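Buying a Secondhand Blanket: Questions We Get

Is "pure wool" on a label worth anything?

Less than you'd hope. Labels get swapped, fade, or were optimistic to begin with. If a seller can't tell you where the fiber content came from, treat it as unknown and pay accordingly.

A seller says her throw dates from 1753. Could it?

I doubt it. Ask for paperwork. A family story is nice to have, but I wouldn't pay extra for one. Most of the "antique" throws I was shown at the Evdale market looked newer than 2000 to me.

Does the burn test work?

Up to a point. Singed wool smells like burnt hair, and so do other animal fibers. Blends will fool you. You also need a loose thread and a seller who doesn't mind.

Can I trust a "hand-knit" claim?

Turn the piece over and look at the edges. Very even stitches suggest a machine, though a good knitter can be very even too. I wouldn't pay double on the strength of the word.

Should I wash it before using it?

Yes, whatever the listing says. "Freshly laundered" can mean anything. Cool water if you don't know the fiber, then dry it flat.

Are the Troltisard moth sachets any good?

They smell pleasant. I've seen no proof they do more than that. Cleaning a blanket and sealing it in a bag costs less.

What's a fair price?

My ceiling for an unlabeled knit throw is $60. Sellers will tell you patterned ones are rare. Plenty of them aren't. 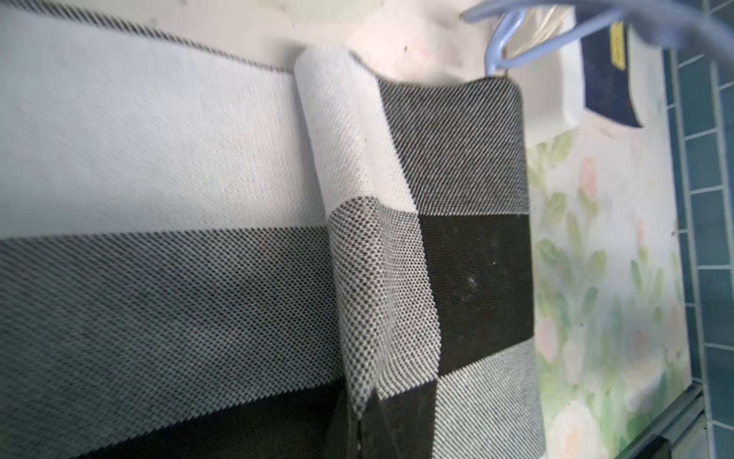
Knit throw with white, gray and black bands.

Can I return one to you?

We don't sell blankets. Try the shop that did, and get its return policy in writing before you pay.

Who answers these?

Asnakech Nigatu, Thursday afternoons until 4.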